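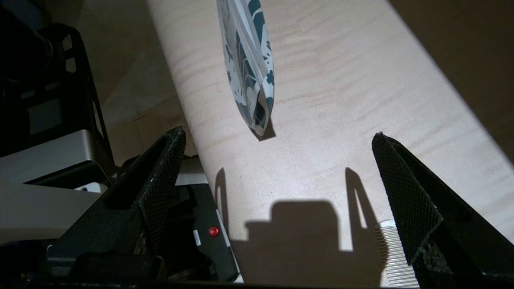 首页 课程 项目报告 往届作业 联系我们

搜索本站 请输入关键词 搜索

旧衣与家用纺织品的去向:学生宿舍区调查报告

课程:社区与环境实践
小组成员:Lizelle Modise、Mawuli Sowah、Na-rae Yeon
指导教师:Ulises Echeverría

一、选题由来

去年学期末搬宿舍时,我们楼下的垃圾房堆满了衣服、床单、毛巾和窗帘,不少还叠得整整齐齐。清运车来了以后,这些东西和剩饭、纸箱一起被压进车厢。Na-rae拍了一段视频发在楼层群里,下面有人问为什么不捐,也有人说捐了也没人要。群里争了一晚上,没有结论。选课题的时候我们就想把这件事弄清楚:同学们不要的布料制品到底去了哪里,为什么走了那条路,有没有花钱不多的改进办法。

报告所说的“旧纺织品”包括外衣、内衣、袜子、床上用品、毛巾、手帕、桌布和窗帘,不包括鞋和箱包。鞋子的回收渠道与布料不同,放在一起会把问题弄乱。

二、调查方法

调查范围是Olivares宿舍区。宿舍区有7栋楼,住户以本科生为主,另有少量研究生和短期交换生。

问卷发放从一月开始,线上和纸质同时进行,去掉没有填完和前后矛盾的,有效问卷520份。问卷问了最近一年处理过哪些纺织品、怎样处理、选择这种方式的原因,以及是否知道宿舍区内回收箱的位置。最后一题是开放题,可以随便写。

除问卷外,我们做了几次面谈。受访的有宿舍区保洁员、校外二手店Lunska的店员,以及分拣公司Grastulitz的一位班长Joaquín Rivadeneira。Rivadeneira先生允许我们旁听了一个上午的分拣工作,并回答了许多我们后来在问卷里才想到要问的问题。面谈没有录音,由Mawuli做笔记,当天晚上整理。

宿舍区内的回收箱一共2个,一个在东门自行车棚旁,一个在食堂后面的卸货口附近。我们在不同时段去看过箱子的状况,记录了是否满溢、箱外有没有堆放物品、投放口是否能正常打开。

三、主要发现

1. 处理方式

最常见的做法是直接扔进生活垃圾。其次是带回家,交给父母处理。带回家的那部分最后去了哪里,多数人答不上来,所以我们没有把它算作回收。再往后是送给同学或室友、投入回收箱、在网上转卖。剪成抹布自己用的人很少,而且几乎都是住在带小厨房的那栋楼里的研究生。

不同种类差别很大。外套和牛仔裤转送、转卖的多,价格高,别人也愿意穿。毛巾、床单和内衣基本都进了垃圾桶。一位同学在开放题里写:“毛巾用旧了谁会要,捐出去也不好意思。”类似的话我们看到很多次。

2. 没有投回收箱的原因

选得最多的是“不知道箱子在哪里”。食堂后面那个箱子被送货的推车和空筐挡住,从食堂正门走的人看不到它。我们组的Lizelle在宿舍区住到第三学期,做这个调查之前也不知道有这个箱子。

第二个原因是不清楚什么可以投。箱子上的说明只写了“旧衣”,没有提床单、毛巾和窗帘。Grastulitz那边其实收这些东西,但要求干燥、没有油污和霉斑。破洞和褪色没有关系。

第三个原因是不信任。有人担心衣服被拿去卖钱,有人听说过箱子里的东西最后还是烧掉。这个问题我们专门问了Rivadeneira先生。他说成色好的会卖给二手批发商,用来支付运输和人工;不能再穿的按材质分开,棉质的裁成工业擦布,混纺的打碎做填充料;受潮发霉的只能作为垃圾处理。在他看来,学生区送来的东西质量不差,麻烦主要是潮湿,一件湿衣服能连累一整袋。

3. 分拣的难处

旁听那天我们看到,工人判断材质主要靠手摸,看标签只是辅助,因为很多旧衣服的标签已经剪掉或者洗得看不清。纯棉和涤棉摸起来接近,新来的工人常常分错。印花面积大的布料也让人头疼,胶浆印花会影响后面的开松工序,需要单独放。班组里有一套自己的叫法,“硬花”指表面有胶感的印花,“软花”指颜料渗进布里、摸不出边界的印花。我们试着分了一小筐,Mawuli分错的最多,他坚持说是手套太厚。

小件物品也不容易处理。手帕、袜子、婴儿衣物在传送带上会卷成团,展开再看要花时间,折算下来一件小手帕占用的工时和一件衬衫差不多,重量却差很远。公司按重量结算,所以小件实际上是亏的。

4. 二手店的情况

Lunska只收应季的、洗净的成衣,床品和毛巾不收。店员说学生来送衣服集中在期末和开学,平时很少,而期末正好是店里库存最满的时候,只能退回一部分。退回的衣服有些当场就被扔进店门口的垃圾桶。店方希望学生能在学期中间送来,哪怕每次只有两三件。

四、小规模试验

根据前面的结果,我们在Gredalix自习楼一层申请到一张长桌和一个架子,办了一个交换角。规则很简单:洗净晾干的纺织品放在架上,需要的人自取,不登记,不要求以物换物。每周四傍晚我们去整理,把放了超过2周没人拿的东西装袋送到Grastulitz。

头几天架子上几乎是空的,只有我们自己放的几件。后来Na-rae在楼层群里发了通知,东西才多起来。取走最快的是厚外套、围巾和没拆封的床单。没想到旧毛巾也有人拿,问了一位同学,她在动物救助站帮忙,那里一直缺毛巾垫笼子。我们随后联系了救助站,对方愿意定期来取,毛巾和旧床单都要,有洞也可以。

留下来最多的是印着活动名称的T恤。几乎每个社团每年都做一批,尺码不全,穿一次就放进柜子。这类衣服二手店不收,交换角没人拿,送去分拣又大多属于硬花。我们认为这部分应该从源头减少,向学生会提交了一份简短的建议,请各社团在订做之前先统计实际需要的件数,或者改用可以反复使用的袖标。目前还没有收到答复。

试验中也出过问题。有一次有人放了一袋没洗的衣服,气味很重,我们只好整袋清走,架子擦了两遍。之后在桌上贴了说明,情况好一些。

五、建议

(1)把食堂后面的回收箱移到正门一侧,箱体改贴写明可投种类的说明,特别注明毛巾、床单、窗帘可以投,湿的不可以投。

(2)期末搬离前三周就开始收集,不要集中在最后几天。保洁员也提到,最后几天垃圾房没有空间把东西分开放。

(3)保留交换角,由各楼轮流整理。一次整理用不了一个小时。

(4)毛巾和旧床单单独收集,直接交给救助站。

六、不足之处

问卷是自愿填写的,愿意填的人可能本来就比较关心这件事,实际扔进垃圾的比例也许更高。我们没有称重设备,所以全文只讨论处理方式,没有估算总量。交换角只开了不到一个学期,还看不出换季对它的影响。另外,面谈对象只有一家二手店和一家分拣公司,别处的做法可能不同。

问卷原文和整理后的数据表放在课程共享文件夹里,需要的同学可以找Mawuli要权限。

上一篇 下一篇 返回列表

读者评论

三号楼住户:食堂后面那个箱子我上周才找到,投放口很紧,冬天的被套根本塞不进去。建议里能不能加一条?

Lizelle Modise 回复:已经记下,会补进给后勤的那份说明里。被套可以先放到交换角。

阿青:社团T恤那段说的就是我们社,柜子里还有一箱。请问剪成抹布吸水吗?

Na-rae Yeon 回复:纯棉的可以,避开印花的部分剪。涤纶的不太吸水。

路过的研究生:问卷里“带回家”这一项占得不少,下次可以追问一下家里怎么处理的。

发表评论 请先登录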